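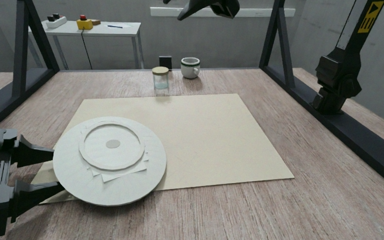
Pramanik: Rule 3 of the handling profile applies to simulated cells in the same way as to real ones, so we would not waive it for this batch. Please confirm which arm was set as the idle arm when the check ran, and attach the validator summary.

Ticket status: Open, waiting on customer
Product: Drudska validator, handling profile
Site: Lurkstead, simulation cell
Severity: Medium
Opened: Sun 20 September

Original report

The nightly run over the tabletop plate task finished with 33 episodes rejected out of 2,496. All of the rejections are under rule 3 (idle arm clearance). The same task passed with no rejections before we moved to the current handling profile. The scene was not edited between the two runs and the task script has the same checksum.

The attached render shows the two-arm cell with the plate at the left gripper and the end of the other arm over the table at the top. The jar and the mug are at the back and are fixed props for this task. The script never addresses them.

Expected: the idle arm is parked, rule 3 passes.
Result: "idle arm inside shared volume while partner holds object", episode rejected.

We need to know if this is a validator fault or if our scene is out of line with the profile. If it is the second, we need the exact wording to work from. The manual says "clear of the shared volume" in one place and "clear of the work surface" in another, and those are two different volumes in our cell.

Update 1, customer

Summary attached. The idle arm is the right arm in every rejected episode. The left arm is the holding arm. Reset pose for the right arm comes from the Drundwood scene pack and we have not changed it.

Update 2, Pramanik

Received. The wording conflict is real. "Shared volume" is the term that counts. "Work surface" is left over from the earlier manual and should have been removed. For your cell the shared volume is the space above the tabletop that both arms can reach, up to the ceiling height set in the cell file.

The rule in full:

While one arm holds an object, the idle arm must be either outside the shared volume or in a declared park pose. A declared park pose may be inside the shared volume if it is listed in the cell file with a reason, and if the joint velocity of the idle arm stays at zero for the whole hold.

Please check whether your cell file has a park pose block. Drundwood packs ship without one.

Update 3, customer

No park pose block. We added one with the reset pose of the right arm and reran only the rejected episodes. 31 of the 33 now pass. The other 2 fail with a different message: "idle arm velocity nonzero during hold".

Looking at the joint logs for those 2, the right arm wrist has a small velocity at the first step of the hold and then goes to zero. It looks like settling after reset. The left gripper closes before the settling is done.

Can the velocity threshold be raised? A real arm would never report an exact zero anyway.

Update 4, Pramanik

We advise against raising it. The threshold is shared by every task that uses the profile, and a looser value would also let through slow drift, where the idle arm sags over a long hold. We have seen that fault in simulated cells with weak gravity compensation and it is hard to find by eye.

Correct practice is to gate the grasp. The holding arm must not start its close command until the idle arm has reported zero velocity for the settle window. The window is a cell file setting. If it is missing, the validator does not assume a value and the script starts at once.

On the point about real arms: the hardware profile has its own deadband, taken from the encoder noise measured at commissioning. Do not copy that value into a simulation profile. The simulator has no encoder noise unless you add it.

Update 5, customer

Settle window added, grasp is gated. Both remaining episodes regenerated and both pass. Full batch queued.

Second question while this is open. One of our reviewers asked if the held plate should also be checked against the objects on the table. The sheet under the work area is thin and flat and it is listed in our scene as decoration, with no collision body. If the plate dips through it, nothing is reported.

Update 6, Pramanik

It should be checked. Rule 5 says that any object a held item can pass over needs a collision body, whatever its thickness. "Decoration" is meant for items on the walls and outside both arms' reach. For a flat sheet, use a thin box body with its top face level with the visible surface. Do not make it thinner than the contact margin or the solver may miss it.

Also check the collision body of the plate itself. The visible mesh and the collision body are separate files in Drundwood packs, and the validator reads only the collision body. A fault in the visible mesh will pass every rule and still be wrong in the rendered output. Mesh review is a manual step and it belongs on the sign-off sheet for the batch, with a clear yes or no against it.

Update 7, customer

Sheet changed to a thin box body. The full batch has been run again with the park pose, the settle window and the new body: 2,496 episodes, none rejected under rule 3 or rule 5. Run time went up slightly. Mesh review is not done yet and stays open on our side – it will be entered on the sheet before the batch is released.

Changes made, for the record:

Cell file: park pose block added for the right arm, reason "reset pose, overhead".
Cell file: settle window added.
Task script: close command gated on idle arm velocity.
Scene file: sheet moved from decoration to static object.
Velocity threshold: not changed.

Update 8, Pramanik

Agreed. The manual text will be corrected in the October issue, with "work surface" removed from rule 3 and a warning added for cell files with no settle window. The validator itself is unchanged. Old batches accepted under the previous profile do not need to be rerun unless they are mixed with new ones in the same release.

Ticket status: Resolved, documentation change pending
Resolution code: Configuration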